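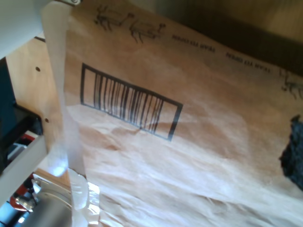
Bollia Marketplace is changing how buyers confirm that an order has arrived. Until now, confirmation was made by entering the order number by hand. From December 2, 2019, buyers may scan a code on the parcel with the Bollia app instead. Codes printed straight onto wrapping are accepted, including a barcode in a thick black outline on crumpled brown paper like this one, provided the app can read the bars.

Once a delivery is confirmed, the seller's payment is released from the Segura holding account. The standard release time is now 5 hours. Sellers do not need to apply for the new schedule.

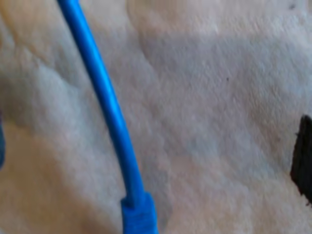
Payments held in Segura are recorded on the Dunov ledger. Each entry shows the order number, the amount and the time of release. Names and home addresses are not written to the ledger.

Over 600 sellers took part in the trial, which opened in March. Their comments led to two changes: a clearer refund screen, and a notice to the seller when a buyer opens a dispute.

Buyers who pay with Jerkenar credits will see the price in both credits and U.S. dollars before they check out. The dollar price is the one that applies to refunds.
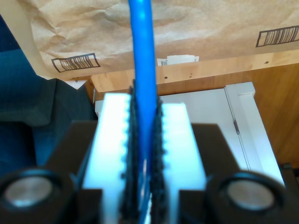
Blue rod held upright between two white gripper fingers.

Orders above 1099 credits will continue to require a second approval in the app. The limit applies to each order and cannot be raised by the seller.

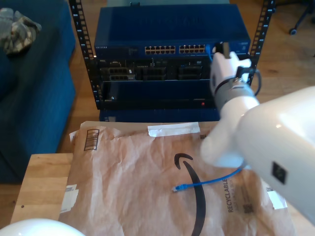
What happens if a buyer never confirms delivery?
The payment stays in Segura until the claim period for that order ends, and is then released to the seller unless a dispute is open.

Sellers with open disputes will receive a separate message in their Bollia inbox. Please reply to that message and do not start a new request.

The updated seller terms are posted under Account, Payments. Terms for Jerkenar credits bought before the change remain as they were.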